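Mercado to bring back early breakfast hours in Flosstead

The Mercado on Drillside Road will open its breakfast counter at 6 a.m. again starting in August, two hours earlier than it does now. The change follows a request signed by 167 people, most of them shift workers at the hospital and the bus depot in Flosstead.

The counter cut its hours last winter, when two cooks left and the hall could not fill the morning shift. Since then the only hot food sold in the neighborhood before 8 a.m. has come from the gas station at the Sosham turnoff.

"People finish a night shift, they want to eat and go to bed," said Indrek Luik, who manages the food hall. "They don't want to wait until eight. I heard that from a lot of them, and they were right."

Luik said he has hired a morning cook and is looking for one more. If the second job is not filled by the time the new hours begin, the counter will open early with a shorter menu and no made-to-order omelets. Coffee, oatmeal, toast and egg sandwiches will be served either way.

The early hours will run for a 90-day trial. After that, the hall will look at sales before 8 a.m. and decide whether to keep going. Luik would not say how much the counter needs to take in each morning, but he said the bar is "not very high."

Prices will stay the same through the trial. An egg sandwich on white or whole wheat is the counter's best seller, and Luik said it will probably make up most of the early orders too.

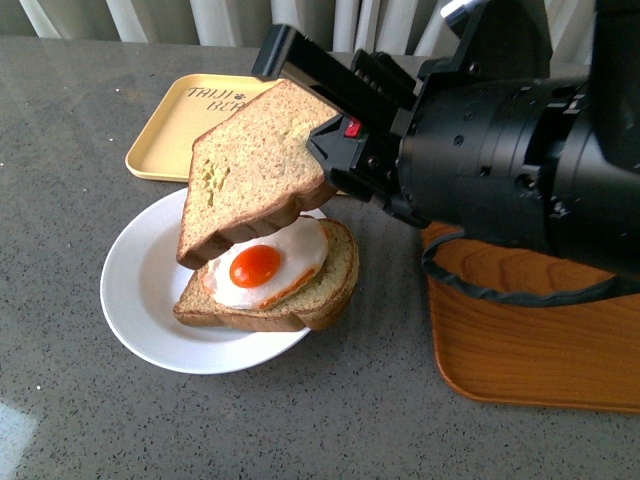
Parking was the other sticking point. The lot behind the hall is locked overnight, and the gate has been opened at 7:30 a.m. under an agreement with the people who live along the back lane. Several of them were worried about car doors and headlights before sunrise. The lot will stay locked until 7:30, and early customers will be asked to use the street spaces in front — these are free until 9 a.m.

The side entrance will also stay closed in the early morning. Customers should come in through the main doors on Drillside Road, where the lights will be on from 5:45 a.m.

The produce stalls, the bakery and the fish counter will keep their present hours. Anyone interested in the cook's job can leave an application at the hall office before 3 p.m.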